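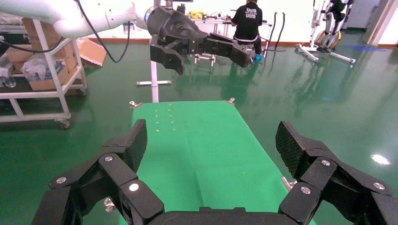

Collecting on the green mat, Cimside

December 24, 2020
By the Travance collection team

The right wrist view, with the gripper open over the mat. The other arm reaches in over the far end, and the clamps hold the mat at its corners and along the right side.

Travance has been recording demonstrations at the Cimside workshop since the start of the month. An operator drives two arms through a short task, the cameras and joint readings are saved together, and the result goes into the training set for a policy that will later try the same task without an operator. One run of one task is called an episode. The notes on this page follow the work from setting up to handing over the files.

The mat

Everything is done on a bright green mat clamped to the work surface. Green was picked after a week on a gray one, where dark parts were hard to tell from their shadows. The pale yellow dots near the far end are used to line the mat up again whenever it has been taken off. The clamps stay on between sessions. If one is found loose, the episodes since the last check are marked and looked at again before they go any further.

The grippers

Each gripper has two fingers with textured pads at the tips. The pads are wiped at the start of a session and replaced when the texture wears down. A worn pad lets a part slide, and the operator corrects for it by squeezing harder, so the recordings from an old pad and a new one don't match well. We now write down every pad change in the session log. The screws at the finger joints get a turn with a driver at the same time.

The wrist view

The wrist camera sees its own gripper large at the bottom and whatever is ahead of it. That view matters most in the last few inches before a grasp. It also picks up a good deal of the room: shelving with cardboard boxes, a workbench, people at their own jobs. We leave all that in. The rooms where the policy will be used have boxes and people in them too, and an early set recorded behind a plain curtain did poorly once the curtain came down.

Two arms

The left arm usually holds and the right arm usually places. Operators are asked to finish one movement before starting the next for the first 3 episodes of a new task, then to work at their own speed. Cables need to hang with enough slack for the full reach. A tight cable pulls on the wrist and shows up in the joint readings as a small steady force that has nothing to do with the task.

A session

A session is 90 minutes at the controls, with a break in the middle. Longer ones were tried and the last part was mostly thrown out. Parts are put down in a new position before each episode, following a printed sheet. The sheet comes from Woneck, the software we use for planning and labeling. It spreads the starting positions over the mat so that operators don't fall into placing everything in the middle.

Mistakes

A dropped part doesn't end an episode. The operator picks it up again if it can be reached, and the episode gets the label "recovered." These are kept. An episode is deleted only if a camera stopped, a file is incomplete, or someone had to put a hand in to stop a collision. Operators found this hard to get used to at first and kept restarting after small slips. The restarts have mostly stopped.

Checking

Every episode is watched once at double speed by someone other than the operator. The checker marks the start, the grasp, the release and the end, and picks one of 5 labels. Where the checker and the operator disagree, the episode goes into a separate folder and is talked over the next morning. Most of the disagreements have been over when a release begins: when the fingers start to open, or when the part is free. We settled on the first.

Handing over

The December set has 144 episodes that passed checking. They went to Domański, the company training the policy, together with the session logs and the list of pad changes. They have asked for more episodes with the part starting near the far corners of the mat, where the present set is thin, and for some with the lights on one side switched off.

Next

Recording starts again after the holiday break with the same mat and the same two arms. The first job will be the corner positions. A second table is planned at Cimside once the cameras for it have come in, and the notes for that table will go on a page of their own.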